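I caught Natalia Olvera at 4 in the afternoon, an hour before her robotics club meets, and she was already eating the snacks. The club is called Pleltgate, and this year's project is doors. Just doors! "Everybody wants to start with something fancy," she told me. "I said, get me through a door first."

It all happens in simulation, in a program the students named Drisetti, and she opened a run for me on her laptop.

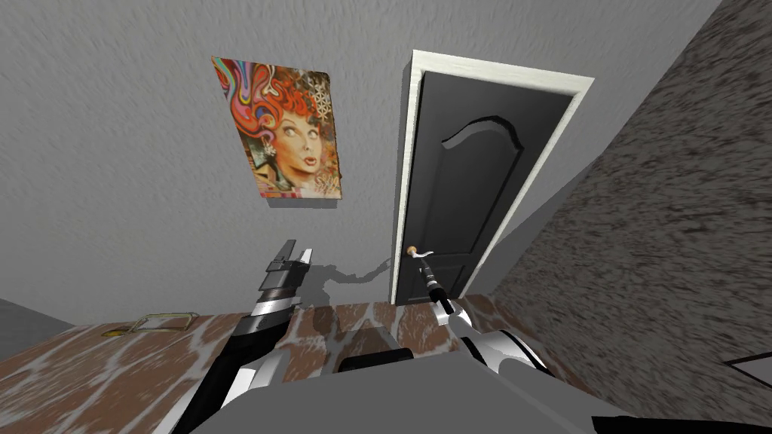
Why doors are hard

I figured a door was a door – she laughed at me. "You've got to reach the handle, hold on to it, and then move your whole self out of the way," she said. "We had 178 tries logged by May, and I bet I watched almost all of them."

The part the kids cheer for is when there's finally a gap to the next room. 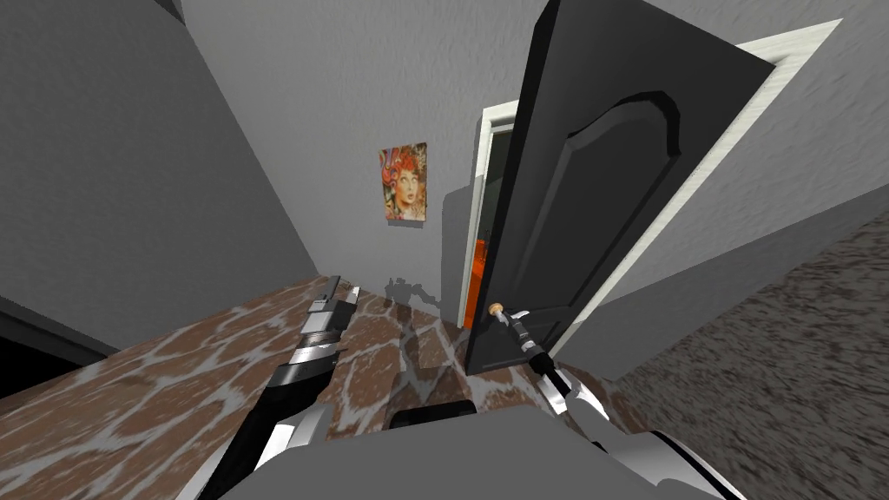 I asked how they split up the work, because 10 students and one robot sounded like a fight to me. They take turns, 45 minutes each, and whoever is up next has to read the last person's notes out loud. "Some of those notes are one word," Natalia said. "Some of those words I can't repeat."

The close-up views were my favorite. She says new members get lost in them, so she makes them guess where the hand is pointing before they touch any code.
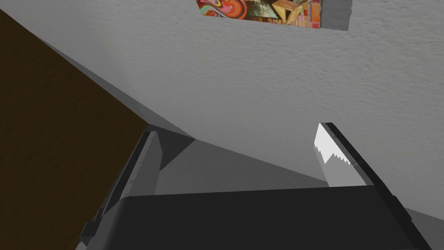 Gripper view from the door project, fingers open.

Next up is the Serrano meet, where teams get a floor plan they've never seen. I wanted to know if she was nervous. "About the kitchen, yes," she said, and went looking for another run.
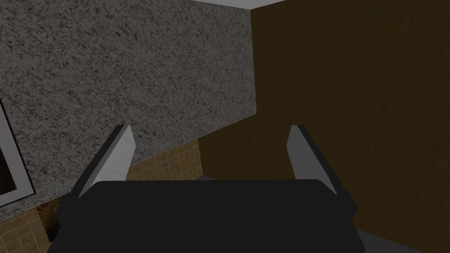 According to Clondeveck, the kitchen would go fine if people quit changing the grip settings the night before a meet. Natalia said she had heard that and was changing them anyway.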